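Pilus Table, pale wood grain

Product code: Pilus 1,030
Supplied by Fasska
Page updated 19/02/2018

The Pilus is a plain work table for classrooms, libraries, craft rooms and offices. It has a light wood-grain top with rounded corners and no drawers, shelves or trim. We have kept it in the range because it does its job, goes with most floors and chairs, and does not show every fingerprint.

Colour and grain

The top comes in one colour only. It is a pale blond, close to cream, with fine wavy grain lines and faint streaks of pink and grey. Under strong overhead lighting it will look lighter again, and the grain can wash out where the light falls directly on it. If you are matching it to older furniture, please ask for a sample before ordering. Our beech and maple tops are both noticeably warmer.

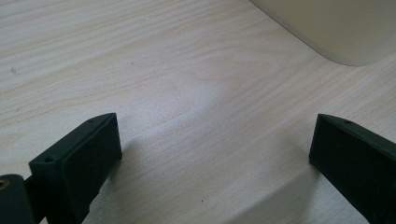 Samples are 100 mm square and are free to schools and councils. Everyone else pays postage. A sample that size will not show you the larger swirls in the pattern, so allow for these when setting several tables side by side. We do not match grain between tables.

Size and weight

The 1,030 in the product code is the length of the top in millimetres. Other dimensions are on the order sheet, along with the leg options. Please measure doorways before ordering if the table has to go in assembled.

Use

The Pilus suits seated work at close range: sorting, drawing, handling small parts, board games, sets of cards. One adult can work across the full top from a chair. Two can share it if they sit opposite each other, though it gets tight once there are trays out.

It sits well on carpet. On tile or polished concrete we recommend the felt pads, sold in packs of 10. Hard plastic feet are available but will mark vinyl.

It is not a workshop bench. Do not fix a vice to it, saw on it or stand on it.

Containers

A small open box in the middle of the table keeps loose items together and leaves both sides clear for hands. Customers often ask what we use in our photos. We do not sell the white box with the face on the front, but the Undo tub does the same work and is listed under Desk Storage. Get the square one – the round one wastes space on a table this size.
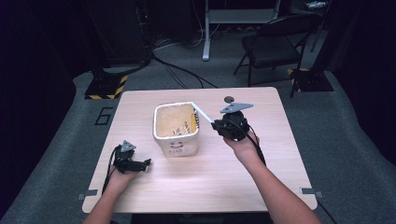
Table with pale wood-grain top and rounded corners, on grey carpet. Smiley-face container not included.

Care

Wipe with a damp cloth and a little dish soap, then dry. Methylated spirits on a rag will lift most marker pen. Avoid scourers and cream cleansers, as these dull the surface and the dull patch cannot be polished out. Use a mat under hot cups.

Glue should be left to set and then eased off with a plastic scraper.

Delivery and assembly

Tables are sent flat with the legs packed separately. Allow 9 working days to metro addresses and longer for regional ones. Orders placed in June can run late as schools finish their budgets, so get in early if you need them for the start of term.

Assembly takes one person and a hex key, supplied. Tighten the bolts again after the first week of use.

Warranty

Five years on the top and frame, two years on feet and fittings. Water damage to the edges is not covered.

Also in this range

Pilus Low, for early years
Sivakumar stacking chair, grey or black
Undo tub, square or round
Felt pads, pack of 10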